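Grasp-event segmentation falls apart on a sweater: is it my data or the method?

seam_allowance

Long post, sorry. I'm trying to reproduce the Barrientos segmentation result on bimanual folding and I've reached the stage where I suspect everything, including the laundry.

For anyone who hasn't met it: you record folding demonstrations with a pair of hand-held grippers, then chop each one into short segments at the "grasp events," meaning every place where the opening width of either gripper drops below a threshold and stays there. You train the policy on the segments, with the segment's end pose as a sort of local goal, and you skip training on the whole messy episode. The claim is that this beats training on full episodes by a wide margin when you don't have much data. I don't have much data. I was the target audience.

I ran it on the Osico T-shirt set first and it worked the way the paper says. Segments looked sensible, one per grab, and the policy folded shirts like a bored teenager, meaning slowly and a bit crooked but they did end up folded. Great. I told my group it worked. I should have stopped there and taken up pottery.

Then we collected our own set: one sweater, on a bed, 194 demonstrations, two operators taking turns. Same grippers for everyone, a camera on each, width logged along with pose. The segmenter turned this into 1224 segments, a perfectly reasonable number if you don't look at any of them. I looked at some of them. A good share start in the middle of a lift. Others contain a whole grab, lift, fold and release with no cut anywhere inside. And the trained policy has a signature move where it comes down near a sleeve, closes a little, and then carries a handful of air across the bed with total confidence. It does this over and over. It sets the air down very gently at the end.

What I've tried already:

Retraining with more steps. The air is now carried more smoothly.

Lowering the width threshold. Fewer segments, same nonsense.

Dropping the demos from the operator who folds left-handed. No change, and now I owe that operator an apology.

Swapping the image encoder. Two days, no difference worth a line in the log.

Checking time sync between the two grippers. It's off by less than one video frame, so I've crossed it out.

What the grippers see, with the sweater folded up and then with pieces of it in the fingers:

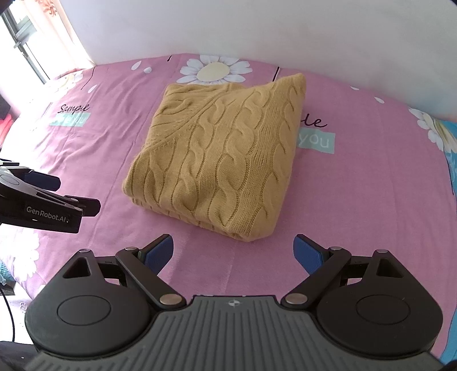
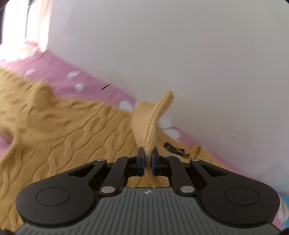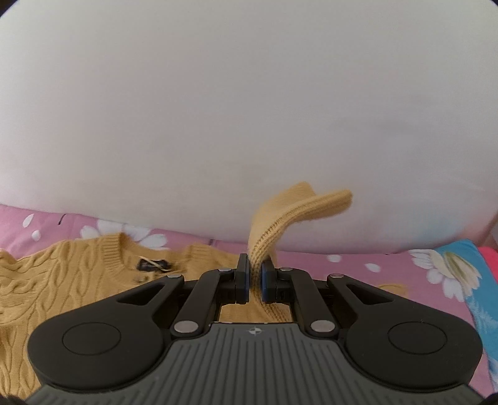 Mustard cable knit on the pink sheet. Top one: folded, fingers open. Middle: ribbed edge in the fingers. Bottom: sleeve.

One more thing that may matter. The paper's settings file has the threshold as a fixed number, the same for every garment, and I left it alone apart from the lowering mentioned above. There's also a "minimum hold" setting that says how long the width has to stay under before it counts as a grasp. I left that alone too.

So: is my data bad, is the method only good for T-shirts, or have I misread something that everyone else understood on page one? I have until February to put a plot in front of people, and right now the plot is a picture of my own confusion with error bars.

nomport_refugee

Collect more demos. 194 is nothing for cloth. We had many times that at my old place and it still grabbed the table.

Also try augmenting the sheet color, because policies love to memorize bedding. That print is busy enough that I'd expect the encoder to be very fond of the daisies.

latchkey_kinematics

The answer above will cost you a month and won't fix this. (The bedding remark is fair. Keep it for later.)

Your data is probably fine. The threshold is doing exactly what it was told, and it was told about T-shirts.

Think about what the width signal means. With a T-shirt, the cloth is so thin that closed on cloth and closed on nothing are nearly the same number, so "width below a small value" is a perfectly good stand-in for "I'm holding something." Now put a fat knit between the pads. In your sleeve shot there's a thick ribbed seam running along the piece being held up, and in the other one the fingers are clamped on the ribbed edge with a gap still showing just below. Every one of those grabs is going to stop at its own width, depending on whether the operator caught one layer, two layers, a seam or a big bunch. Some stop under your threshold and get a cut. Some stop above it and, as far as the segmenter is concerned, never happened.

That explains the segments with a whole grab and release inside. The ones starting in mid-lift are the same disease: the operator grabs, the width sits slightly above the line, then partway up the knit squashes a little more or somebody squeezes harder, the signal crosses, and the segmenter announces a grasp at a height where the sweater has been in the air for a while.

And now you can see why lowering the threshold went nowhere. You moved the line further away from the real grabs. What's left under it is mostly fingers closing on very little, which your policy then studied with great care. Congratulations on your air-handling robot, it learned what it was taught.

What I'd do, in this order:

Plot width against time for 5 demos. Don't run any statistics, just look at them. You should see flat shelves at different heights. If you see one shelf height every time, I'm wrong and you can ignore the rest of this.

Stop cutting on the width value and cut on its speed. A grasp is a fast close followed by a flat stretch, at whatever height the flat stretch happens to be. A release is a fast open. I use the derivative with a small smoothing window and it's dull and it works.

Do something about empty closes. Operators close on nothing all the time, it's a nervous habit, like clicking a pen. You can throw out the ones where the fingers shut all the way and reopen without the gripper having moved anywhere.

Raise the minimum hold a bit. The paper's value is short, and knitwear gets regrabbed a lot. Merge two grasps if they're close together in time and the gripper has barely moved between them.

Then look at segments again before you train anything. I'd watch the first and last frame of every one. Yes, all of them. It takes an afternoon and you'll learn more than you did from swapping the encoder.

One place where I'd defend the paper: the idea of short segments with local goals is sound and has nothing to do with T-shirts. The fixed number in the settings file is a leftover from how they collected, and I doubt anybody thought of it as part of the method. It still should've been in the limitations paragraph, which as I recall talks mostly about lighting.

seam_allowance

I plotted the five. Shelves everywhere, no two at the same height, looks like a badly built staircase. I've been staring at success rates for weeks and never once drew the signal that the entire method depends on. I'd like that kept between us and the open internet.

Speed-based cuts are running now. The segments I've checked so far begin where a human being would say a grab begins. Will report back on the policy once it's trained. One question in the meantime: do you cut on either gripper, or only when both agree? When one hand is holding still and the other is fussing with a sleeve I get a lot of tiny pieces.

latchkey_kinematics

Either gripper, then merge. If you wait for both to agree you lose the one-handed parts, and with sweaters the one-handed parts are where the sleeves get sorted out. Give each segment a tag for which hand caused the cut. You'll want it when you're debugging, and you will be debugging.

pinumholm_b_side

Adding a small thing from having tried this on towels. Even with the cuts fixed, the end-pose goal can be misleading for thick stuff. The gripper can arrive at the exact right pose and the bundle under it still be a mess, because knit springs back after you let go. We changed the goal to the camera view a short time after the release and dropped the pose goal. Results got better on the thick towels and slightly worse on the thin ones, and I can't tell you why about the thin ones. We only ran 2 seeds so take it for what it is.

Also, compare against full-episode training again with the fixed segments before you put up your plot. When we cleaned up our cuts, the gap over the baseline was smaller than what the Barrientos numbers led us to hope for. Still a gap. Just the kind you have to zoom in on.

seam_allowance

Noted on the baseline. I was going to reuse the old baseline run, which I now see was trained with the left-handed operator's demos removed and the new one wouldn't be. Rerunning both. The operator has been told they're back in the dataset and is being gracious about it.

Contact the moderators | Posts are copyright of their authors | Back to top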